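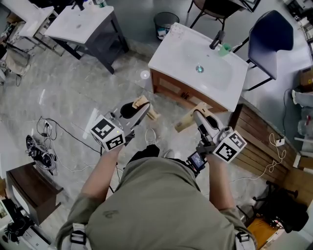 Fig. 1. Leaning forward over a gray marbled floor.

Down There: A Project on People Who Work Close to the Floor
Osness Community College, Intro to Work and Health, final report

How I picked this

My aunt lays tile. Has done it my whole life, and when I was a kid I thought everybody's aunt got up from the couch in stages. So when we were told to pick "a physical habit of working people" and write it up, I already had my topic before the sheet got around to my side of the room. Alaric Okafor wanted to do something on truck drivers and sleep, but he came over to my side after I promised to do all the typing (I did, and I regret it).

The question we ended up with was pretty simple. When your job keeps you near the floor, which position do you pick, how long do you stay in it, and what do you do about it when it starts to hurt? We were not trying to diagnose anybody. Neither of us can, and our instructor wrote that in red on our first draft, twice.

Who we talked to

We started in Pretdale because Alaric has a car and I have relatives there. We handed out a one-page survey at a flooring supply place, two daycares, a plant nursery and the Mercado, which is the big covered market off the main street where half the stalls stock from crates on the ground. We got 49 surveys back that we could read. A few more came back that we couldn't, including one that had clearly been under a coffee.

Then we asked people if they'd keep a little diary for two weeks in August. Every time they got down to work, they'd write the time, the position, and a word or two about how it felt getting up. Nine people said yes and all nine stuck with it, which I did not expect at all! Between them they gave us 172 entries. Some are very short ("knees. ow.") and one woman at the nursery wrote us practically a novel about fertilizer.

Positions

We sorted everything into four kinds: bending from the waist while standing, squatting, kneeling on both knees, and kneeling on one. Sitting flat on the floor came up too, but only from the daycare people, so we put it in with "other" along with lying on your side under a sink.

Bending from the waist was the one people complained about most and also the one they did most. I thought that was strange until I spent a morning at the Mercado helping move squash. You bend because you think it's only going to take a second. Kneeling feels like a commitment. You have to look for a clean spot, you have to think about your pants, and somebody is going to walk by with a hand truck. So you bend, and then there's another crate, and you bend again, and by ten o'clock you've basically been folded in half since you got there.

The tile people were the opposite. They kneel, they've got pads, and they have strong feelings about the pads. Wendell Pruitt has been doing floors in the Grokton part of town since before I was born, and he let us hang around while he did a hallway. He told us young guys buy the thick gel kind and then quit wearing them because they pinch behind the knee. His are foam, with the straps crossed over in back. He also told us he gets up every time he finishes a row even if he feels fine, and walks to the door and back. I asked if a doctor told him to do that and he said no, his dog used to need letting out and he just kept the habit.

What the diaries said

I was hoping for one big clear result and we didn't get one. What we did get was a pattern in the times. Entries from before lunch mostly say "fine" or "ok" or nothing. After lunch the words get worse, and the word "stiff" shows up a lot more than "sore." Alaric thinks that's just people being tired of filling out the diary and getting grumpy about it. I think he's partly right, but the nursery lady was never tired of filling it out and hers went the same way.

The other thing was switching. The people who wrote down two or three different positions in one stretch of work had fewer bad words next to their entries than the people who stayed put. This is nine people, so please don't build a law on it. Still, it matches what Wendell does with his door walk, and it matches what the daycare workers told us, since toddlers make you change position every few minutes whether you like it or not.

Floors themselves

We didn't plan on this section but it kept coming up. People care a lot about what they're working on top of. Concrete was the most hated. Old wood was liked, except for splinters. Smooth stone got mixed reviews – easy to scoot on, cold on the shins in winter. One stall owner had laid down flattened cardboard behind her counter and said it was the best thing she ever did for herself, and when we came back a week later the stall next door had it too.

Stuff that went wrong

Our survey had a question that asked "Do you squat often?" and everyone has a different idea of often. We should have asked for a number of times. We also forgot to ask age, which is kind of a huge thing to forget. I'd written it on the draft and it fell off when I was trying to make everything fit on one page.

Printing and pads ate most of our budget. We bought three kinds of knee pads so we could try them ourselves, and I wore each pair while scrubbing my mom's kitchen (she was thrilled). The foam ones won. Sorry to the gel.

Also the report was supposed to be almost 800 words in the short version, and I had to cut the whole fertilizer story to get there. This is the long version and I cut it here too, but I have it if anybody wants it.

If we did it again

I'd want to follow the Mercado people for a whole season, because the crates change. Melons are a different animal from lettuce. Alaric would like to get new hires and check on them again later, to see when they start picking up habits and who they get them from. My aunt read a draft and says we should have asked about shoes. She's probably right, and she has started doing the door walk.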